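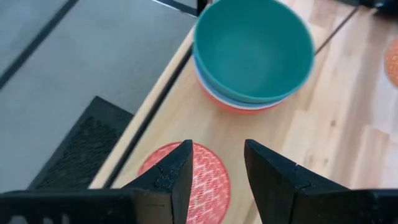
As tigelas empilhadas, com a azul-esverdeada em cima, e a base vermelha para quentes.

Em setembro decidi arrumar a louça. Já andava a adiar desde a mudança para Clullusden, porque a cozinha daqui tem menos um armário do que a antiga e eu tinha enfiado tudo onde coube. Para tirar uma tigela de sopa era preciso tirar primeiro a travessa, duas formas e a tampa de um tacho que já não existe.

Comecei por pôr tudo em cima da mesa. Contei as peças, o que nunca tinha feito na vida, e deu 107, entre pratos, tigelas, chávenas e copos. Somos dois cá em casa. O Renzo D'Amico, que já foi meu colega de casa e veio ajudar em troca de almoço, achou que eu tinha contado mal e contou outra vez. Deu o mesmo.

A regra foi simples: o que não se usou desde a mudança sai. Saíram os copos de pé, um serviço de chá incompleto e os pratos de sobremesa com o rebordo lascado. Saiu também a fruteira da Urkley, comprada numa promoção, que era bonita mas ocupava meia bancada e deixava a fruta apodrecer no fundo sem se dar por isso.

As tigelas ficaram. A azul-esverdeada é a que uso mais, para sopa, para salada, para bater ovos. É larga e leva bem uma dose de massa. As outras duas encaixam por baixo e assim a pilha ocupa o espaço de uma só. Antes estavam em prateleiras diferentes e por isso andava sempre à procura da que faltava. Agora estão as três juntas na prateleira de baixo, à altura da mão.

A base vermelha também ficou. O padrão branco apanha molho com facilidade e uma escova de dentes velha resolve. Tinha outras duas bases, de cortiça, já muito queimadas, e foram para o lixo. Esta passa a viver na mesa. Guardada na gaveta não serve de nada, porque quando chego com o tacho nas mãos já não a vou buscar.

Quanto aos armários, fiz assim. Em baixo, o pesado: tachos, travessas, a panela de pressão. A meio, o que se usa todos os dias. Em cima, as formas de bolo e a louça do Natal. Forrei as prateleiras com um rolo de tapete antiderrapante da Sydorenko, que custou 20 e chegou à justa. Convém medir antes de cortar. Eu cortei a primeira tira curta de mais e acabou na gaveta dos talheres.

O que saiu foi para três caixas de cartão. A Ustyna Tkachenko, do andar de baixo, ficou com os copos de pé e com a fruteira (avisei-a da fruta). O resto levei à loja de artigos usados, no autocarro 792, em duas viagens, embrulhado em jornal. Partiu-se um pires.

Demorou da hora do pequeno-almoço até às quatro da tarde, com pausa para comer. Lavei tudo antes de voltar a guardar, mesmo o que parecia limpo, e a água ficou mais escura do que eu gostaria. As peças que estavam por cima do fogão tinham uma camada de gordura que só saiu com água bem quente e bicarbonato.

Falta a despensa. Tenho lá frascos sem etiqueta e dois pacotes de lentilhas abertos ao mesmo tempo, e ainda não sei o que fazer às tampas de plástico que não servem em caixa nenhuma. Fica para o próximo mês.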